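4.2 Planning the bench before you order

1. Measure the table. The arm needs a flat top with clear space on the side where objects will be set out.

2. Price the gripper, its cable and the mounting hardware as separate lines. The Girnik quote form leaves the cable out unless you tick the box.

3. Set aside 50 dollars for test objects. Toy food and one or two real pieces of fruit are enough to begin.

Note: Leave slack in the gripper cable when choosing its length.

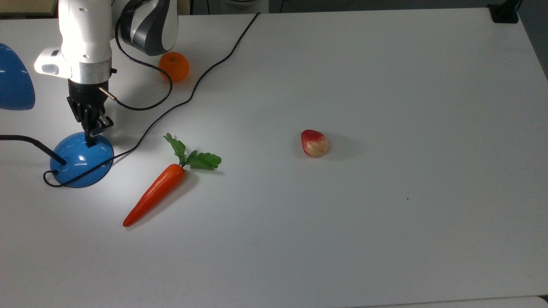
Svatopluk Brabec would put more into spares: we budgeted 2000 for the bench and had to go back in September for a second set of fingers, so order both sets at once.

Caution: Do not order a longer cable after the arm is mounted without checking section 5.

Girnik Bench Guide | Contact: Qureshi sales desk | Back to top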